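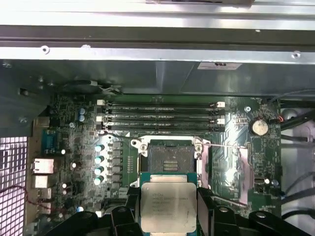
Fitting a processor into an open socket

If you have never put a processor into a motherboard before, I quite understand if you have been putting the kettle on instead. I did the same my first time, and then again, and I think I had drunk three cups of tea before I so much as opened the box. It is a small job, really, and most of it is looking carefully and not hurrying. Once you have done one you will wonder what the fuss was about (and then be nervous all over again the next time, if you are anything like me).

This page is for the flat sort of processor, the kind with contact pads underneath and no pins of its own. The delicate parts are in the socket, so that is the bit we shall be fussing over. If your processor has a forest of little pins on its underside, you want a different page, as the levers and the holding-down part work in another way.

Before you start

Shut the computer down properly, switch it off at the wall and take the mains lead out. Then hold the power button in for a few seconds to use up whatever is left in the machine. Take the side off the case and lay the whole thing flat on a table, so that the motherboard is facing the ceiling. I have seen people try it with the case standing upright and I do not recommend it! Gravity is no friend of yours there.

You will want:

A good lamp, ideally one that bends
The processor, still in its packaging
The plastic cover that came with the socket, if you still have it
Thermal paste, and a cooler that fits your board
A lint-free cloth and a little isopropyl alcohol
A wrist strap, or the good habit of touching bare metal on the case every so often

Leave the memory out for now if you can. With the slots empty there is far more room for your hands, and you won't find yourself leaning on a module while you are looking at something else. The same goes for any big graphics card. Take it out, put it somewhere safe, and remember where.

Check that they belong together

Do look up your board's list of supported processors before you open anything. The socket name has to match, and the board's own software may need to be recent enough as well. My last one was a Teltura board from a house clearance, with socket 1156 neighbours in the same crate, and I very nearly mixed them up. Read the label on the box twice, and the lettering on the metal lid of the processor once more after that. The engraving can be terribly faint. Tilting it under the lamp helps, and so does a magnifying glass.

Opening the socket

Some sockets have one lever and some have two. If yours has one, press it down slightly, ease it out sideways from under its little hook, and let it come up. Keep a finger on it all the way, as it is springy. The metal load plate can then be lifted and swung back.

If yours has two, there is usually a picture stamped on the frame or printed in the manual to tell you which goes first. Release the first, then the second, and then open the plate. Closing up is done in the opposite order. Please do follow the manual for your own board over anything I say, for the makers don't all do it alike.

Now have a good look inside with the lamp held low. You should see a neat, even field of tiny contacts, all catching the light in the same way as you move your head. A dark spot or a line that sparkles differently may be a bent contact or a bit of fluff. Do not poke at it with a cotton bud! The fibres catch, and then you have a much longer afternoon ahead of you. A gentle puff from a rubber blower is as far as I would go.

Lining it up

Hold the processor by its two side edges, with the metal lid upwards, and keep your fingertips off the contacts underneath. Don't pick it up by one corner. I like to bring it down close to the edge of the socket first and simply compare the two for a moment before going any further.

Look for the notches in the edge of the processor and the matching bumps in the socket. There is normally a small triangle marked on one corner too, with a partner on the socket or on the board beside it. Don't go by the writing on the lid. Depending on which way your case is lying, the lettering may well be upside down to you when everything is exactly as it should be. It caught me out badly once and I turned the poor thing round four times.

When the notches and the triangle agree, bring the processor over the socket and lower it straight down. Don't slide it and don't drop it in from a height. It should settle by its own weight and sit level on all sides. You must not push. If it rocks, or one side stands proud, lift it straight up again and start the comparing afresh.

Closing up

Swing the load plate back over and check that its front edge goes where the manual shows, often under the head of a screw. Bring the lever down and tuck it under its hook. It takes a surprising amount of force, and there may be a rather horrid creak as it goes. That is quite usual. What isn't usual is having to force it before the plate is lying flat, so stop and look again if that happens.

If a plastic cover was on the plate, it may pop off by itself as you close the lever. Put it away in a drawer. Should you ever send the board back, they will want it on.

Paste and cooler

Wipe the metal lid with a drop of the alcohol and let it dry. A blob of paste the size of a pea in the middle will do nicely for most ordinary processors. I have been using a tube of Groter for years and am still only halfway down it. Set the cooler straight down, and tighten its screws a few turns each, going corner to opposite corner, until they are all snug.

Plug the cooler's fan into the header marked for the processor fan. I forget this more often than I would like to admit.

Switching on

Put the memory back, pressing until the latches click. On some boards only one end of each slot has a latch that moves, so don't go tugging at the other. Check the manual for which slots to fill first if you have only two modules.

Connect the mains, a screen and a keyboard, and go into the setup page. The processor's name should be listed there, along with its temperature. Mine usually sits well below 60 degrees on that page. If yours is climbing towards 100, switch off straight away and look at how the cooler is seated. If the screen stays blank, try one memory module on its own before you take the processor out again.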